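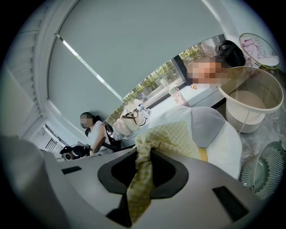
Skip to content
Search this site Enter keywords Search

Clearing and Resetting a Window-Side Sitting Area

Prepared by Olaia Bustamante and Yi-an Noh, Household Skills Section, Gukbridge
Reviewed 28 May 2019

1. Purpose

This guide sets out the procedure for clearing small household items from the floor and ledge of a sitting area next to a window, and for returning them in good order. It applies to cloths, cushions, open baskets, small bottles and portable fans. It does not apply to the washing of fixed window coverings, for which readers should consult the separate guide on roller blinds.

2. Before You Begin

Set aside one clear surface for folded cloths and one container for items that belong in another room. Raise the blind far enough to work in daylight. Switch off and unplug any fan before moving it, and place the cord where it will not be stepped on.

Shoes worn indoors should have clean, dry soles. On stone floors, grit carried in from outside can leave fine scratches, and a dry microfiber mop should be passed over the walking area first.

3. Cloths

3.1 Pick up all cloths from the floor before handling anything else. A cloth left on polished stone slides easily underfoot.

3.2 Lift each cloth near its middle and raise it until the lowest corner is clear of the floor. Shake it once, away from the ledge.

3.3 Check for stains and damp patches. Damp cloths are hung to dry and are not folded.

3.4 Fold dry cloths in half and then in half again, with the hems together. Light checkered cloths show creases more readily than plain ones and should be laid flat at the top of the pile. 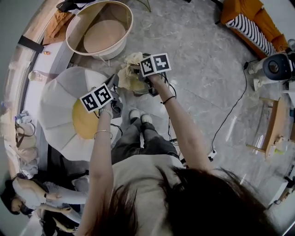

Beige cloth on a gray marble floor, with a round basket and a pleated piece close by.

4. Baskets and Round Pieces

Baskets should be emptied fully before they are moved. Turn the contents out onto the clear surface, wipe the inside with a dry brush, and return only what is meant to be stored there. Fabric items go in folded, with the heaviest at the bottom.

Wire baskets are lifted by the rim with both hands. Woven baskets are supported from beneath, particularly those with a wooden base, where the weave may loosen from the edge over time.

Pleated pieces require more care. Dust them with a soft brush from the center outward, following the folds. Do not stack anything on them – a flattened pleat rarely recovers its shape. Itziar Paredes of the Sakitz training house recommends storing pleated pieces upright between two sheets of plain card when they are out of use.

5. The Ledge

Remove all bottles and loose objects from the ledge and group them by use. Discard empty containers. Wipe the ledge from one end to the other with a barely damp cloth, then dry it.

Return no more than 10 items to a ledge of standard length. Leave a gap of 2 inches between each item and the glass so that condensation does not collect behind it. Bottles containing cleaning products are not to be kept on a ledge within reach of children.

6. Bags

Bags are not stored on the floor or against the window. Hang them by the strap, or place them in the hall closet. Check outer pockets for food wrappers before putting a bag away.

7. Working in Pairs

Where two people share the task, one should handle the floor and the other the ledge. Items are passed hand to hand or set down on the clear surface. Bernardo Guerreiro's notes on shared work, available from the Gukbridge office, give further advice for larger households.

8. Related Guides

Care of Roller Blinds and Window Frames
Folding and Storing Table Linens
Stone Floors: Daily and Weekly Care

Corrections to this guide may be sent in writing to Visitación Sarmiento at the Gukbridge office, Room 57.

This site uses cookies to improve your visit. By continuing to browse, you agree to our use of cookies. Accept Manage settings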